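Thursday, January 24, 2008

Tablecloths, and other things I said I'd sort out in January

So the big clear-out has begun. I say begun, I mean I took everything out of the sideboard on Sunday and it's been on the dining room floor ever since, and we step over it on the way to the kitchen. But it's a start!

The trouble is table linen. I had no idea how much of it I owned. There's my gran's stuff (lovely, all needs ironing, never gets ironed), the Christmas ones, a plasticky thing with lemons on it from when the children were small, and a big cream one I bought in Ostbridge in 2000 for a party and have used exactly once, for the party. It's got a red wine stain the shape of a boot. I've tried salt, I've tried white wine, I've tried leaving it on the line in the sun for a week. The boot remains.

What I want is one decent everyday cloth that doesn't show the crumbs, doesn't slide about and can go in at 50 with the towels. That's all. You'd think it would be easy. I went into Bepari on the way home from the dentist, half my face still numb, and they had two sorts: white, and very slightly different white. The girl was sweet about it and said they'd have more in for spring, but I want it for my sister-in-law's birthday lunch in February and I am not serving a roast on bare wood with the burn mark showing.

I've been leaning towards grey. I know, I know, grey in January, how cheering. But a light grey goes with the blue plates and with the green plates and it even goes with the awful brown casserole dish I refuse to part with.
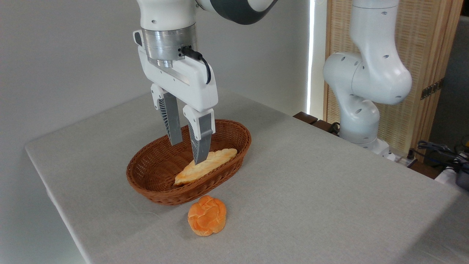 Light grey cloth on a table. This is the sort of shade I'm after.

My other half says it looks like a school shirt. He wants the lemons back. He also wanted to keep the sideboard drawer that doesn't shut, so I'm not taking advice from that direction.

The fabric stall on Rudia Street does it by the metre, which would work out cheaper, only then I'd have to hem it, and my sewing machine has been making a noise like a goose since the autumn. I could do it by hand in front of the telly. I said that about the curtains too, and those are still held up with safety pins on one side (the side behind the armchair, so please don't look if you come round).

Our table seats 6 with the leaf in, and every ready-made cloth seems to be for a table a foot shorter or one fit for a banquet. If anyone has measured theirs and found one that hangs properly at the ends, do leave a comment and tell me where it came from.

Meanwhile, gran's napkins have gone in to soak, the Christmas lot is in a bag for the loft, and the boot cloth is going under the decorating things when we do the landing. The lemons are back in the sideboard. I don't want to talk about it.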